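Home | News | TV | Radio | Film | What's On | Contact

Kitchen comedy "Sarkum" will return for a second series

The restaurant comedy Sarkum is coming back to television. The production company Astano confirmed on Oct 8, 2026 that a second series has been ordered, with six new episodes of 30 minutes each.

The first series ended in July. It followed the staff of a small family restaurant called Weerasinghe, where the dishwasher is always broken and the owner refuses to buy another one. In the last episode the restaurant lost its lease, and many viewers asked if this was the end of the story.

According to Astano, the new episodes begin 90 days after that evening. The family has found a new place in the harbor town of Dorko, above a shop that sells fishing equipment. The kitchen is smaller than before, and the neighbors complain about the smell of onions already in the first week.

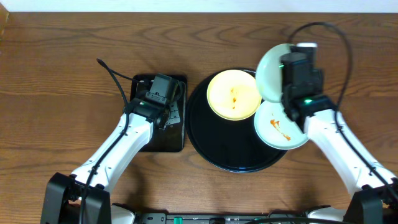
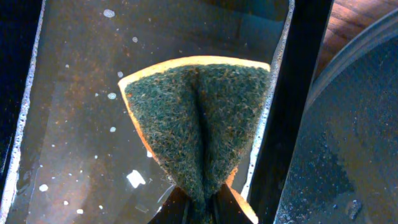

All four main actors have signed for the new series. There will also be a guest star in the opening episode, but the company does not want to give the name before the filming is finished. It says only that the guest will play a food inspector who has known the family for a long time.

Filming starts in the spring. The restaurant rooms will again be built in the studio, while the street scenes will be recorded outdoors over two weeks. For the big wedding party in episode four, the producers are looking for 200 extras. People who live near the studio can apply from next month, and no acting experience is needed. Extras must be available for both days of the recording.

The writers have changed one thing in the way they work. In the first series every episode was written by one person alone. Now the whole team plans the story together, and after that each writer takes one or two episodes. Astano hopes that the small characters, such as the silent delivery driver, will get more to do in this way.

Viewers who missed the first series can watch it on repeat every Sunday night, starting this weekend. The Christmas special, which has a length of 74 minutes, will be shown separately in December. A broadcast date for the second series has not been decided.

Reader comments (3)

onionsoup: Finally! I was so sad when they had to leave the old restaurant. Please give the delivery driver at least one full sentence.

Marlow_TV: First three episodes were slow, then it got very good. Not sure about moving everybody to the coast though.

teatime74: Does anybody know where to apply for the wedding party? I can do both days.

Contact us | Copyright 2026, all rights reserved | Back to top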